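3.2 Household handling of cotton sheets before the second wash

The second part of the study concerns what happens to white cotton sheets between the first wash and the second. In the literature on home textiles this period receives little attention. Most of the published work compares detergents or water temperature, and it takes for granted that the cloth enters the machine in the same state each time. In our interviews in Vurnach and Mersha we found that this is not so. Some households fold the sheets as soon as they are taken from the line, others leave them in a heap until the evening, and a few put them directly back on the bed.

We asked the participating households to follow their usual habits and to write them down in a short diary. The diary had 4 questions, printed on one side of a card, and it was to be filled in on the same day as the washing. We did not correct the answers, even where the handwriting was difficult to read or where the same word was used for two different things. For instance, "rough" was used in Vurnach for cloth that scratches the skin, but in Mersha it was also used for cloth that had not been ironed. These two meanings were coded separately.

The sheets were all of one type, bought from Nitell in a single order, so that differences in the yarn would not disturb the comparison. Each sheet was washed once before delivery, without softener, to remove the finish that is applied at the mill. The households were told the fibre content but not the price. We think this was a good decision, as in the pilot study several people treated the cloth more carefully after they learned what it had cost.

Drying conditions were harder to control. Vurnach lies in the valley and has little wind in the morning, while the houses in Mersha stand on an open slope. In August the sheets in Mersha were dry before noon on most diary days, and the people there often complained of stiffness. The colour of the cloth was judged against a grey scale under the same lamp at the Dilmont laboratory, always by the same two readers. Where the readers disagreed, the lower value was kept.

A further difficulty is the word "crease". In the diaries it covers sharp fold lines, soft gathers and the small wrinkles left by spinning. For the analysis we separated fold lines, which are straight and come from storage, from gathers, where the cloth is drawn together and has no clear line (Figure 3). Gathers normally fall out when the sheet is hung by its long side, but fold lines remain visible until the cloth is ironed or wetted again.

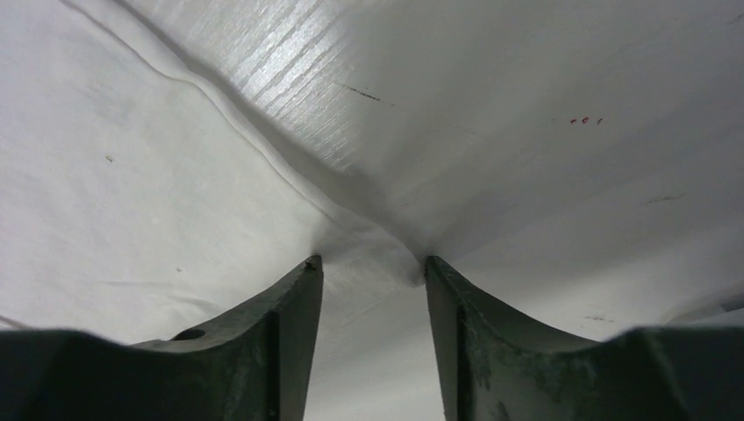 Figure 3. White fabric with a gathered area.

The separation was useful in the later steps. Households that reported fold lines also reported more ironing, whereas gathers were mentioned mainly by those who kept the sheets in a heap. We did not find a clear relation between gathers and the greying of the cloth. It is possible that the period of observation was too short for this, and that a longer series of washes would give another result. The diaries from Mersha are also less complete than those from Vurnach, and for this reason the two places are reported separately in Section 3.3.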